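In praise of the round table, with reservations

Every shared office I have worked in has had a round table, and every one of them was bought by somebody who believed in conversation. I know this because nothing else explains it. A round table doesn't fit in a corner, can't be pushed against a wall without looking as if it's being punished, and wastes a ring of floor on all sides that would hold a perfectly good filing cabinet. People buy them anyway, because King Arthur had one and look how well that went.

At Pirkodar, where I spent two years on the second floor, the round table was going to be where ideas met. There was a memo. Within a month it was where parcels met. Anything that came up in the lift and had no owner was put down on it, and once a thing has been on a table for a week it acquires squatter's rights.

My complaint isn't with mess. I like a workplace that looks as though work is done in it, and I've never trusted an office where the only object on show is a bowl of lemons. My complaint is with the chairs.
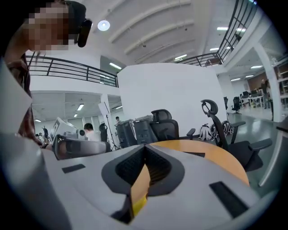

A proper office chair is built for a desk. It has arms, it has a headrest, it has the general bearing of a minor bishop. Put it at a straight desk and it slides in and behaves. Put it at a round table and the arms meet the curve at an angle no designer ever considered, so it ends up parked half a yard out and the person in it has to lean forward like someone trying to overhear a quarrel on a train. The headrest, which cost extra, supports nothing but a jacket.

I once raised this with a supplier called Drukden, who replied with a brochure. The brochure showed a round table with four plain wooden chairs, and the people in it were laughing. I priced the wooden chairs. They were 60 pounds each and had no wheels, and I was told the staff would never stand for it, though standing was surely the one thing they could have done.

So here is my modest proposal. Keep the round table, but give it stools. Stools go underneath. They don't recline, they don't swivel towards the window, and after some 27 minutes they become uncomfortable, at which point the meeting ends by itself. I have sat through meetings in good mesh chairs that outlasted the milk.

As for the things that pile up along the partitions, I'd leave them be. A wall in an office is only a shelf that hasn't got going yet.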